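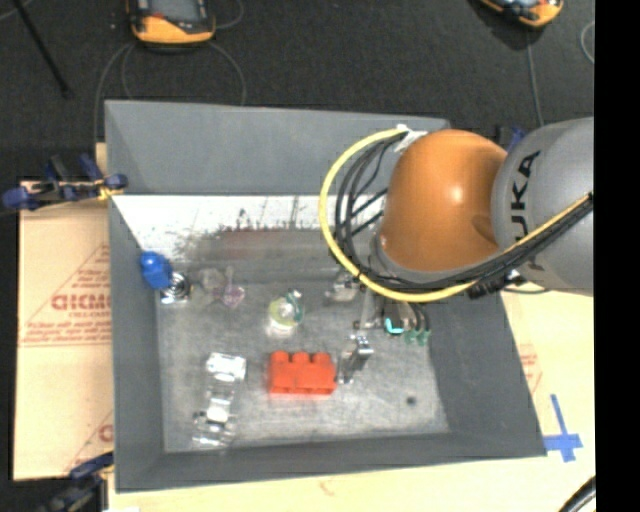 Delphine Iwasaki wrote back that she would pick up the bricks first and leave the clear plastic things until last, as they are the hardest to tell apart once a bin is full. Several people who sorted with us in the spring said the same.

Toy sorters wanted, Vundport

Lindgren takes in second-hand toys and passes them on to playgroups and schools. We need sorters at our Vundport store for August. Most of what arrives is mixed: building blocks, small vehicles, and odd parts that have lost the rest of their set.

The work
You will empty bins by hand, put building blocks with building blocks and vehicles with vehicles, and set aside anything cracked or sharp. Each bin gets a paper slip with its number and your initials. Full bins are heavy, so two people move them.

Hours and pay
Shifts start at 10 in the morning and finish at 2. Pay is 100 per shift, paid at the end of the month. You may take as few as three shifts.

Who can apply
Anyone over 18. No experience is needed. You will be standing for most of the shift and should be able to see small parts clearly, with glasses if you wear them. Closed shoes, please.

To apply
Write to Kiyoshi Hirano at the Vundport store, quoting reference 369. Give your name, a phone number and the shifts you could do. Parking is at the rear, next to Erkico.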